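Section 7 - Glove tracking faults (dropouts, frozen hand, drift)

Applies to: Kirum right-hand capture glove, Mfaume receiver box, overhead camera. If you are on the older Tomotham box, most of this still works but the light codes are different, see Section 9.

Updated February 13, 2025. Replaces the January sheet. Bin the old one, step 4 was wrong and people were pulling the cable with power on.

CAUTION: If the robot arm is following the glove live, press the stop before you do anything below. A frozen hand does not mean a stopped arm. On fault 3432 the arm can catch up all at once when tracking comes back. Stay out of reach until the controller shows IDLE.

7.1 What the fault looks like

Hand on screen freezes, then jumps. Or the hand slides off to one side while the wearer is standing still. Log shows 3432 (marker and glove disagree) or plain LOST. Short dropouts under 100 ms get filled in by the software, ignore those. Anything longer, stop recording and work through 7.2.

7.2 Clearing the fault

1. Stop the arm. Stop the recording. Don't save over the last good take.
2. Wearer holds the gloved hand palm down, back of the hand to the camera. Check the marker - whole pattern plus the white border has to be showing. Sleeve, cloth or a second person's arm over one corner is enough to lose it.
3. Check the marker is square on its mount. If it rocks, re-seat it. No tape across the print.
4. Switch the receiver OFF, then unplug the glove cable at the box end. Wait 30 seconds. Plug back in untill it clicks. Receiver ON.
5. Run the cable back along the forearm with enough slack to bend the elbow. Wearer reaches right out over the work surface. If the light flickers at full reach, cable is too tight or on its way out. Swap it.
6. Recalibrate: flat hand, fist, flat hand. Hold each for 2 seconds.
7. Do a slow reach to one object and back, arm still stopped. Watch the screen the whole way. 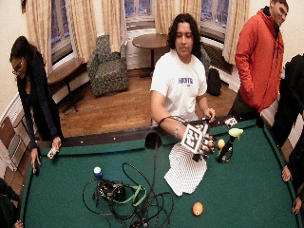 Fig. 7-1. Reach check at the Namusley pool table set-up. Marker on back of glove, cable along forearm.

Note: the reach check needs one wearer and one person at the screen. Everyone else can stay, but hands off the surface and off the cables while step 7 is running.

Note: coiled spare cable should be kept clear of where the hand is going to travel. Snagging a loop mid-reach gives the same 3432 code as a bad marker and you'll waste the arvo chasing it.

7.3 Still faulting

- LOST only at one end of the table: camera angle. Go to Section 4 and redo the camera height.
- 3432 straight after calibration: wrong marker file loaded. Number on the glove and number in the set-up screen have to match.
- Drift that gets worse over roughly ten minutes: re-do step 6. If it comes back, tag the glove out and use the spare.
- No light on the box: check the power lead and the fuse. Do not open the box.

7.4 Before the arm goes live again

Two clean reach checks in a row. Speed set to LOW for the first take. One person on the stop button, and that's all they do. Write the code, glove number and which step fixed it in the fualt log, even if it was just a loose plug.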